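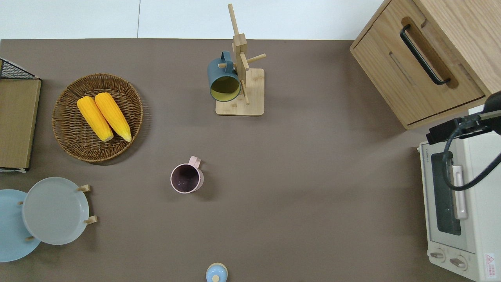 Sweet corn

Sweet corn is a type of maize grown to be eaten while the kernels are still young and full of sugar. It is one of the few grains that people treat as a vegetable, and one of the great pleasures of late summer! Field corn is left standing until the kernels turn hard and starchy, but sweet corn is picked in what growers call the milk stage, when a kernel pricked with a thumbnail gives up a cloudy white juice.

Origin of the sweetness

The sweetness comes from a natural change in the genes that control how the plant turns sugar into starch. In ordinary maize the change to starch is quick. In sweet corn it is slowed down, and the sugar stays in the kernel. Growers sort the many varieties into three main groups: standard, sugar-enhanced and supersweet. Standard types have the old-fashioned creamy texture and a strong corn flavor, but they lose their sugar fast after picking. Supersweet types are crisper and keep far better — a real gift to anyone who lives a long way from a farm.

Growing

Corn is pollinated by wind. The tassel at the top of the plant sheds pollen, and each strand of silk on the ear leads to a single possible kernel. A strand that catches no pollen leaves a gap on the cob, so gardeners plant in square blocks instead of one long row. Supersweet types are best kept well apart from field corn, as stray pollen can make the kernels tough and starchy.

The plants want full sun, warm soil and plenty of water once the silks appear. Ears are usually ready when the silks have turned brown and the husk is still green and tight.

The Traltska trials

The small valley of Traltska has a lively tradition of growing corn in a cool climate. Its best-known variety, Braltine, was bred by Ciarán Geraghty, who crossed early garden types over many seasons and finally got a plant that ripens 93 days after sowing. The ears are short and the flavor is wonderful, buttery with a faint nuttiness. Liesl Ammann later grew it beside a taller variety, Zwane, and found that Braltine stood up much better to cold nights. Zwane gave the heavier crop in warm years and is still the local choice for freezing.

In the kitchen

Fresh ears need very little cooking. A few minutes in boiling water is plenty, and very fresh corn can be eaten raw, cut straight from the cob into a salad. Grilling brings out a toasty, almost caramel taste. The bare cobs make a lovely light stock — the base of many chowders — and can be frozen until December, when a pot of corn soup is especially welcome.

See also: Maize, Popcorn, Baby corn, Succotash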